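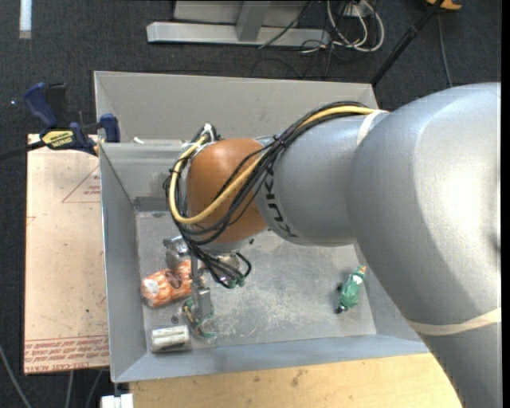
Cable rub at the wrist on bin picking cell
Trelton forum > Cells and fixtures

dunnage_dan
KUKA over a gray metal bin, finger gripper. Fault 2601 twice a shift since July, always when the wrist rolls over to reach the left half. Yellow cable loops up past the orange joint, black bundle hangs under it. Swapped the gripper sensor, no change. Ideas?

shimstock
Loops under the joint are too long imo. Re-dress it. Fresh ties, 4 should do, leave slack only where it bends.

hattori_fan
Disagree — shorten that and you'll pull a connector out on the far roll. Jog all 5 pick poses at slow speed first and watch the bundle.

dunnage_dan
Cant shorten the yellow one anyway, it's molded. Black ones I could.

lamolport2
Check the curly green and tan wires down by the finger. Ours broke inside the jacket, looked fine outside. Over 2000 picks and then dead.

shimstock
still say its the loops. Also is that bin only held by a clamp?? Bolt it down

dunnage_dan
One Quick-Grip on the left side that I know of. Bin hasnt moved on me yet.

hattori_fan
Clamp's fine for light stuff. Mark the bin corners with tape, check at shift start. Daritcombe sells a strain relief bracket for the wrist btw, pricey.

dunnage_dan
Ok — meter on the thin wires first, then jog the poses. Will post tonight if I get the cell for an hour.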